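Gestley Eats forum > Restaurants > Espinoza closing its lunch service??

zdenka_n
16 February 2022
Walked up to Espinoza at noon, sign on the door, dinner only from now on. Anyone know more? That lentil soup was my whole week

stavros80
Saw it too. Staff told me lunch wasn't paying. Rent is up to 4,000 a month, was 3,000

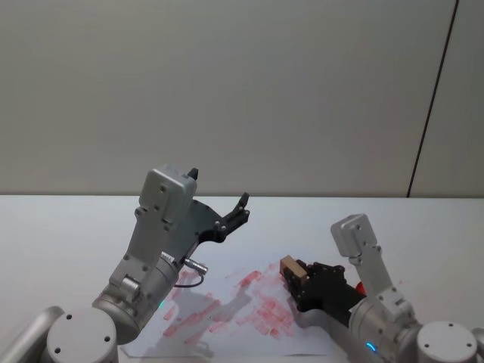 White table, two arms, sheet of paper

mirjana k
Good riddance tbh. Soup was fine, bread always stale. Jamar does a better lunch and you can get a seat

zdenka_n
Jamar?? the place that puts raisins in everything

mirjana k
ONE dish has raisins

Panagiotis D.
Stale bread is not fair. I ate there most of last June, bread was good every time. Service slow, sure. Also 80 seats and one guy on the grill, what do you expect

stavros80
They should of just cut the menu. Lamb, soup, salad, done 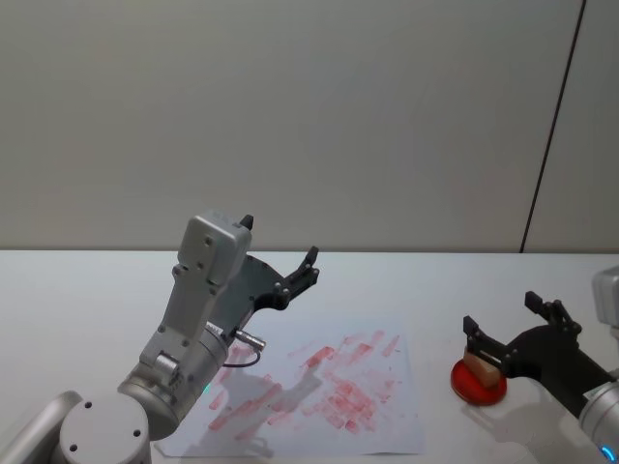 Gray arm, gripper on the right side

spela_g
Dinner prices are the same as lunch was, I called. Soup is still on. They open at 5

zdenka_n
ok thats something. Does the 372 bus still stop out front in the evening?

spela_g
Yes but its the far side of the street now

mirjana k
Try Jamar first. Skip the rice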